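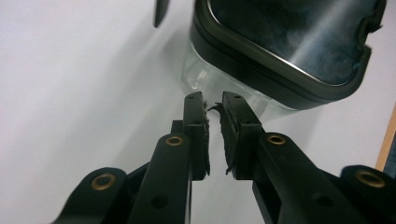
Skititia tabletop, white, matte finish

The Skititia is a rectangular work and meeting tabletop supplied by Zelness to schools, offices, libraries and public buildings. It is sold as a top only and may be combined with any base in the Sindura range, including the fixed, folding and height-adjustable versions. Customers who already own a Sindura base may order the top as a replacement part under item number 246.

The standard top measures 2000 mm by 900 mm. Two tops may be placed end to end for meetings, or side by side where a larger shared surface is needed. Joining brackets are ordered separately and are fitted on the underside. Tops ordered together are taken from the same production batch whenever stock allows. Customers adding to an earlier order are advised to state the original order number, as slight differences in shade between batches are possible.
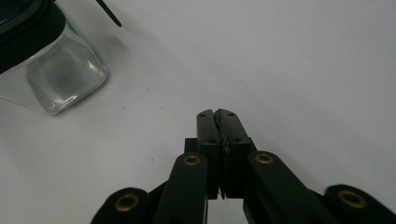 Choice of color should be made with the lighting of the room in mind. White is the most frequently ordered of the 13 colors and is suitable for reading, drawing, sorting and general desk work. Under softer light the same white is seen as a pale gray-white, as it is in the photograph, and dark objects stand out clearly against it. Customers who require a warmer tone should request the ivory sample. Samples are sent free of charge to institutions – please allow one week for delivery – and should be viewed in the room where the table will be used, both in daylight and with the lamps on.

Care and cleaning

Wipe the surface with a soft, damp cloth and a mild dish soap, then dry it with a clean cloth. Ink and marker should be removed the same day. Scouring powder, steel wool and wax polish must not be used on any matte top, as they leave shiny patches that cannot be repaired. Felt pads are recommended under lamps, monitors and other heavy items that are moved often.

Delivery and fitting

Tops are delivered flat, with corner protectors, to the ground floor of the building. Delivery to upper floors is available on request and is quoted separately. Two persons are required to lift the top onto its base. Fixing screws and a printed fitting guide are enclosed; a hand screwdriver should be used for the final turns.

Sindura bases bought before October 2014 have a different hole pattern and require the adapter plate, which is listed under spare parts.

Showroom

The Skititia may be viewed at the Verschueren showroom by appointment. More than one color is normally on display, and the full set of samples is kept at the front desk. Prices for institutions are given on written request.

Contact Zelness Customer Service | Page updated 12/16/21 | © Zelness. All rights reserved. | Back to top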